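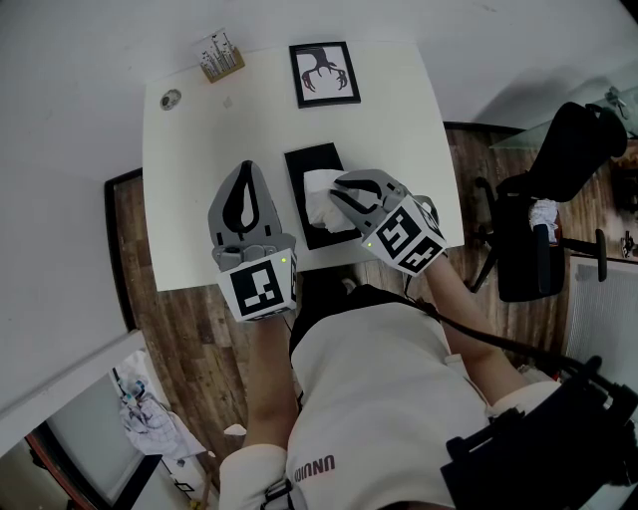 Guitar Repairs at Lebrun Strings – FAQ

Do I need an appointment?
Only for fret work. For anything else, bring the guitar in during shop hours. We close at 2 on Saturday.

What does a setup include?
New strings, truss rod adjustment, nut and saddle check, intonation and a fretboard clean. 12-strings take longer and cost more.

Do you work on laminated guitars?
Yes. We see plenty of older Zademura and Olen acoustics with laminated backs. Cracks in these are harder to hide, but they can be made stable.
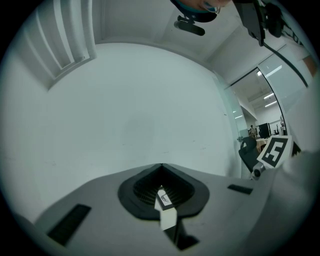

How long will it take?
A setup is usually ready in two days. Neck resets take a month or more – the glue needs time and so do we.

Can you fit a pickup?
We fit the Clatix under-saddle model and most others. You can supply your own. There is a $100 bench charge, parts extra.

Is my guitar insured while you have it?
Up to $3,000. Please tell us before you leave it if yours is worth more.

Should I leave the strings on?
Yes, tuned to the pitch you normally play at.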